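Homely Answers > Kitchen and Dining > Cleaning and Care

Brown tint and smudges on a shiny metal box, how to clean without scratches?

Posted by Skavcombe, 03/02/2023
Viewed 192 times

Hello to all. I have a rectangular metal box which stands on my table in the kitchen. I bought it second hand at the Prandetside market in July together with a ribbed cream pot, and I keep both of them on the same table. The pot gives me no trouble. The box is the problem.

When I bought it, the seller told me it is stainless steel and that it only needs a wipe. I wiped it with a wet cloth and dish soap, then I dried it with a kitchen towel. It became a little better on the top, but the long side still looks brownish gray and has smudges. The reflection in it is mottled. If I look from one side it seems clean, and if I look from the other side it seems I never touched it.

I have already tried these things:
Dish soap and warm water, two times.
A cloth for eyeglasses. It moved the smudges to another place.
Window spray. For one evening it was nice, then the marks were visible again.

I did not try vinegar because my neighbor says it can make the metal dull. I also did not try any powder. The table is very light, a pale gray-blue, and I am afraid that some product will leave a stain on it also. It is a rental apartment and the table is not mine.

My second question is about the dark band on the lower part of the long side, where the box meets the table. Is it dirt, or is it only the reflection? I rubbed there for a long time and I cannot decide. I put the pot farther away so it would not confuse me, and it did not help me to decide. 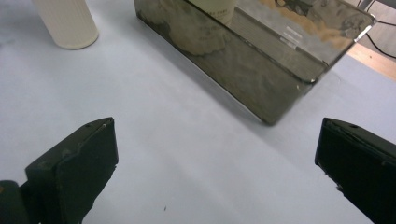 2 answers

Talemham
Member for 6 years

Good evening. I had a similar question with a bread box, so I write what I did. Please excuse my English, I will try to be exact.

First, the dark band. Take a sheet of white paper and lay it flat on the table, directly in front of the long side, so that it touches the metal. Look at the band again. If it becomes white or changes its shape, you were seeing a reflection. If it stays the same color, it is on the metal and you can work on it. A shiny side which leans a little will reflect whatever is near it, and this can be a shadow, your sweater, or the underside of a cupboard. I lost one full afternoon with rubbing a reflection of my own curtain.

Now the brownish tint. In a kitchen it is very often a thin layer of old grease. Soap takes away the fresh part, but the older part becomes like varnish and needs more time. My way is this:

Put an old towel under the box, so the table is protected.
Mix baking soda with a little water until it is like thin yogurt.
Test it first on the bottom of the box and wait until it is dry.
Spread it with a soft cloth and leave it for 9 minutes or a bit longer.
Wipe with light pressure, in one direction only. Do not make circles.
Take it away with a clean wet cloth, two or three times, until no white remains in the corners.
Dry immediately with a microfiber cloth. Tap water which dries alone makes new spots.

If the box has been near a stove in its earlier life, the color can also come from heat. In this case soda will not remove it fully. There are special creams for stainless steel, but read first on the label that they are good for a mirror finish. Some are made for brushed steel and they leave fine lines.

About the vinegar: I use it, mixed with much water, and only for white lime spots. For grease it does very little. If your box is chrome and not steel I would not use it at all, as the chrome layer can be thin on old things. With a used item you cannot be certain what the seller knew. A magnet will not tell you the difference, I have tried.

For the table, I can say only that soda did nothing bad to mine, but I do not know what yours is made of. Keep the towel under.

Simon2530
New member

Just use toothpaste, it works on everything. Rub hard and rinse.

Comment by Talemham
With respect, I would not do this on a mirror surface. Many toothpastes have small hard grains inside and the scratches are visible when the light comes from the side. The whitening ones are the worst.

Comment by Simon2530
Ok mine is an old kettle so I did not look so close

Comment by Skavcombe
Thank you both. I did the test with the paper. One part of the band became white and one thin line at the very bottom stayed dark, so it is both things together. I will buy baking soda tomorrow and begin with the bottom as you wrote. Is it also possible to use a soft toothbrush for the thin line, without toothpaste?

Comment by Talemham
Yes, a child's brush is best. Keep it wet and hold it flat along the edge.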